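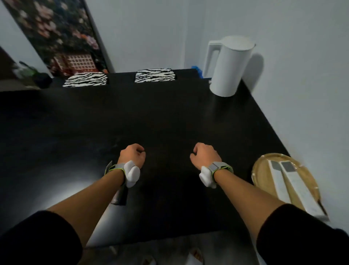

Features > Law & Order > Small Courts

The parking ticket that wouldn't die

Solveig Midtbø got her ticket in July, outside the hardware store in Rustad, for parking more than 12 inches from the curb. The fine was 31 dollars. She has now spent 391 dollars fighting it, not counting gas, and she would like you to know that she was nine inches from the curb, tops.

Municipal court in Rustad meets in the upstairs room of the old Gesow Building, over a dentist. You can hear the drill during arraignments. Most of the docket is what the clerk calls "wheels and weeds," meaning vehicles and tall grass, with the odd barking dog. A defendant can plead guilty by mail, pay at a window that closes for lunch at the hour most people have lunch, or ask for a trial. In a normal year 26 people ask for a trial. Most of them change their minds when they find out it starts at 8:15 in the morning.

Midtbø did not change her mind. She is a retired surveyor, and the town had picked a fight about a measurement.

Her first appearance lasted four minutes. The officer who wrote the ticket was on vacation, so the case was reset. At the second, the officer was there but the ticket wasn't; it had been filed under G, for Gestwood, the street, where it was keeping company with a complaint about a rooster. The third time everyone was present, including a man who had come to pay his water bill and stayed.

The town's evidence was the officer's word and the ticket, on which someone had written "way out" in the space marked Distance. Midtbø's evidence was a scale drawing, a copy of the ordinance, and 50 pages of material on where a curb begins. This sounds like a joke until you read the ordinance. It says a vehicle must be parked within 12 inches "of the curb," and it doesn't say whether that means the face, the top edge, or the gutter line where the concrete apron meets the asphalt. On Gestwood Street the gutter apron is wide enough to settle the matter either way.

"They adopted that language in one evening and I don't believe anyone brought a ruler," says Randi Strömberg, the lawyer who eventually took the case for a flat fee and a standing invitation to stop talking about it. Strömberg does mostly wills. She hadn't cross-examined anybody in years, and admits that she practiced on her husband, who confessed to several things.

Her questioning of the officer was short. Had he measured? He had not. Did he carry a tape? He used to. Was he trained in estimating distance? He said he'd been parking cars since he was 16, and the judge wrote that down.

What struck me, sitting on a folding chair behind the water bill man, was how seriously everybody took it. The judge, who is paid by the session and has a real practice two counties over, asked good questions about the gutter. The prosecutor, who could have dropped the whole thing over the phone, argued that a town has to be able to enforce its rules without sending out a survey crew. I found this pretty convincing until Midtbø, from the defense table, said she'd have done it for free.

The standard in a case like hers depends on where you live. Some places treat a parking ticket as a civil matter, where the town only has to show its version is more likely than not. Rustad still tries them as petty offenses, so it's beyond a reasonable doubt, same as for a burglary. Strömberg said the word "doubt" 11 times in closing. The judge took the case under advisement, and we all went down the stairs past the people with sore teeth.

The ruling arrived by mail three weeks later. Not guilty, two paragraphs, with a footnote recommending that the town council define "curb." The council put it on the agenda behind the Gamow Avenue sewer work, where it remains.

Midtbø has the ruling on her refrigerator. The town still owes her the 31 dollars, which she had paid up front as a bond, and the refund has to be requested in person at the window. She's been twice. Both times it was closed for lunch.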